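Nota rápida desde Skirkstead, escrita con el café en la mano y sin mucho repaso. Junio, final de curso.

# El taller de sutura robótica cierra el curso con 13 equipos

Trece... bueno, 13 equipos inscritos, todos de segundo y tercer año, todos con el mismo encargo: cerrar una incisión corta con puntos sueltos, manejando los instrumentos desde la consola. Sin ayudas automáticas en la primera manga. Con ellas, a ratos, en la segunda. La cita es la prueba final del taller de robótica quirúrgica de la escuela técnica de Skirkstead, que este año estrena formato de concurso. 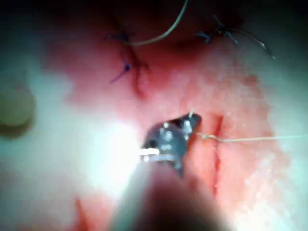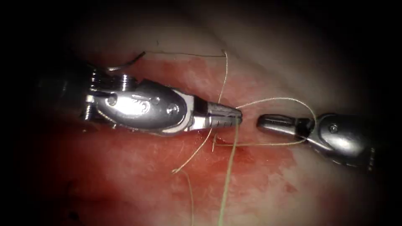 *Hilo, tejido e instrumento, durante la sesión de sutura.*

La mañana arrancó con retraso. Veinte minutos largos de calibración, un cable que nadie encontraba, y luego todo seguido hasta pasadas las dos. El público, familias y compañeros de otros cursos sobre todo, siguió las mangas por la pantalla del aula grande. Silencio casi total. Alguna tos.

Ganó el equipo Liltby, con 708 puntos. Segundo, Leclerc, con 688. Veinte puntos de diferencia que salieron casi todos del último nudo, según el acta. El corte para pasar a la segunda manga estaba en 600 y lo superaron más equipos de los previstos, así que hubo que rehacer los turnos sobre la marcha y la comida se quedó en bocadillo de pie.

**Cómo se puntúa**

La rúbrica la firma Sylvie Ross, responsable del taller, y ocupa dos caras. Resumen:

- Entrada y salida de la aguja a la misma distancia del borde.
- Tensión del hilo. Ni fruncido ni flojo.
- Nudo asentado, cabos cortos y parejos.
- Pasos de aguja de un instrumento al otro sin que se caiga.
- Tiempo, que cuenta menos de lo que creen los alumnos.

Lo del tiempo tuvo su discusión. Varios equipos entrenaron todo el trimestre con cronómetro y en la prueba salieron disparados, con la aguja mal orientada ya desde el primer agarre. "Les he dicho mil veces que la aguja se coloca antes de acercarse al tejido", comentaba Ross en el pasillo, entre manga y manga. "Si la llevas torcida, luego corriges con la muñeca y acabas tirando del borde." Quien tira del borde pierde puntos dos veces, en tensión y en simetría, y eso hundió a un par de equipos que venían fuertes de las clasificatorias.

La otra queja habitual, la falta de tacto. La consola del taller no devuelve fuerza: la tensión se juzga a ojo, mirando cómo se comporta el hilo y cómo cede el tejido. Se aprende, pero cuesta. Los de segundo rompieron hilo bastante más que los de tercero. Normal.

**La parte del código**

El concurso no era solo de manos. Cada equipo tenía que entregar además un pequeño módulo de software, sobre el entorno Zerkon que usa el taller desde el curso pasado, que hiciera una sola cosa útil durante la sutura. Tema libre. Hubo de todo: un filtro para el temblor, un aviso cuando los dos instrumentos se acercan demasiado, un seguimiento del hilo en la imagen que se perdía en cuanto había un brillo fuerte.

El de Liltby propone un punto de entrada para la siguiente puntada a partir de las anteriores y lo marca en la pantalla. El operador decide si hace caso. En la segunda manga lo siguieron casi siempre, salvo en la última puntada, donde la marca salía claramente desplazada y tiraron de criterio propio. El jurado lo valoró, y así consta en el acta: "buen uso de la ayuda, incluido el momento de ignorarla".

Salim Mutiso, que lleva la parte de software del equipo, lo explicaba todavía con prisa, recogiendo el portátil. "La primera versión era un desastre, marcaba puntos fuera de la incisión. Quitamos la mitad de lo que habíamos hecho y empezó a ir mejor." ¿Horas? No las quiso decir. El repositorio tiene entradas a las cuatro de la madrugada, eso sí.

Leclerc fue por otro lado. Su módulo graba el recorrido de las dos pinzas y, al terminar, dibuja los movimientos sobrantes. No ayuda durante la puntada, pero entre la primera manga y la segunda lo usaron para repasar y bajaron bastante los viajes en vacío. Dos miembros del jurado preguntaron si se podía quedar instalado en el taller para el curso que viene. La respuesta fue que sí, con un poco de limpieza del código y un manual que aún no existe.

**Lo que no fue bien**

Por apuntarlo todo. La segunda manga se paró una vez, cerca de mediodía, por un fallo de comunicación entre la consola y uno de los brazos. El equipo afectado repitió entero, con su tiempo a cero, y otro equipo presentó una reclamación por escrito que se resolvió allí mismo: repetición válida, reglas en la mano. Quedó algún gesto torcido. También faltó sitio para los que esperaban turno, amontonados en el pasilo junto a los abrigos, y la megafonía se oía en la cafetería pero no en el aula.

Y las hojas de puntuación. A mano, por triplicado, con sumas que hubo que revisar dos veces antes de leer los resultados. Para la próxima edición se pide hoja compartida. La petición ya está hecha, a ver.

**Qué viene ahora**

El premio es modesto: horas de consola reservadas en otoño para el equipo ganador y una plaza como monitores en el taller de iniciación. Liltby ha dicho que quiere usar esas horas para rehacer el módulo con incisiones curvas, que es donde falla. Leclerc pide compartir alguna de las franjas y, por lo que se oía a la salida, los dos equipos ya estaban negociándolo.

Ross quiere mantener el formato. Con un cambio seguro, una manga intermedia de nudos solamente, porque es donde más se ha notado la diferencia entre equipos y donde menos se practica por libre. "Todos quieren dar puntadas. Anudar les aburre, y luego mira el acta." Se habla además de invitar a estudiantes de enfermería y veterinaria a formar equipos mixtos. Está en conversaciones, nada firmado.

La inscripción para el próximo curso se abre a la vuelta del verano, en la secretaría del taller. Plazas limitadas por las horas de consola, así que habrá lista de espera otra vez. Los equipos que ya han participado este año no tienen prioridad, pero sí pueden repetir si cambian de proyecto de software. Quien quiera consultar la rúbrica completa la tiene en el tablón de la entrada, junto a las puntuaciones de las dos mangas, que estarán colgadas hasta final de mes. Las reclamaciones, por escrito y antes de que se retiren las hojas.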